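Grollow Review: A Crypto Portfolio Tracker That Wants a Bit Too Much Credit

By Ida Kettler

I signed up for Grollow in September after three people at the same dinner told me to. Two of them had referral codes. I mention this because the referral program is the first thing you meet when the app opens, before you have added a single coin, and it set the tone for most of what came after.

Grollow is a portfolio tracker with a trading button attached. You connect your exchange accounts, paste in your wallet addresses, and it adds everything up. The free plan does that much. The paid plan promises "market mood" signals, tax reports and something called Smart Rebalance, and it pushes all three hard.

Setting it up

Connecting the first exchange took a couple of minutes. The second refused my key four times and then accepted the same key on the fifth try, with no message about what had changed. Wallets are easier. Paste the address, pick the network, wait. One warning, though: the app asks for trading permission on your exchange key by default. Switch that to read-only. Tracking works fine without it, and I can't think of a good argument for handing a new company the ability to sell my coins.

The numbers

I started with 2000 dollars spread over five coins, kept a plain spreadsheet next to the app, and compared the two every evening. Most nights they matched to within a few cents. Then one of the smaller coins had a wild afternoon and Grollow showed my total at 3098 dollars. The exchange, where I could have really sold, said 2287. The gap lasted until after 9 p.m.

Support answered the next morning. Arne Kohlhase, who signed the email, wrote that thinly traded coins are priced from "a blend of venues" and that one venue had reported a bad figure. Fine, that happens. But the app had sent me a push alert with a rocket on it, based on that figure, and it had sent no alert when the price was corrected. Someone who buys more on the strength of that rocket is out real money. I asked whether alerts would be held back when venues disagree. He said it was a good suggestion.

My profit and loss chart still has the spike in it, by the way. You can't remove it.

Market mood

The mood signal is a dial that runs from cold to hot. Grollow says it combines trading volume, social media posts and "proprietary inputs." I wrote down where the dial stood each day and what prices did the day after, and I could find no pattern that would have helped me. It was hot after things went up. I already knew they had gone up.

My friend Uwe Nolte likes the dial and says it stops him from checking prices every ten minutes. He now checks the dial.

Smart Rebalance

You set target shares, say half bitcoin and the rest split, and the app suggests trades to get back there. The math is right. What it leaves out of the summary screen is the fees, which sit behind a small arrow. On a portfolio under 1000 dollars, weekly rebalancing would eat a silly amount in trading costs, and weekly is the default setting. Monthly was plenty for me, and doing it by hand took less time than reading the confirmation screens.

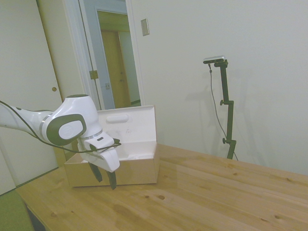 Tax reports

The export was the one part I ended up liking. It found every trade, labeled transfers between my own wallets correctly, and produced a file my accountant opened without complaint. Staking rewards were listed as plain deposits, so I had to fix those by hand. If you have a lot of them, set aside an evening.

Canceling

Possible from the website only. There are two "are you sure" screens and an offer of a cheaper month. I took neither, and the confirmation came by email within the hour.

Verdict

The free plan, with a read-only key, is a decent way to see everything in one place. I would skip the paid plan except for one month at tax time. Turn off the push alerts before you do anything else.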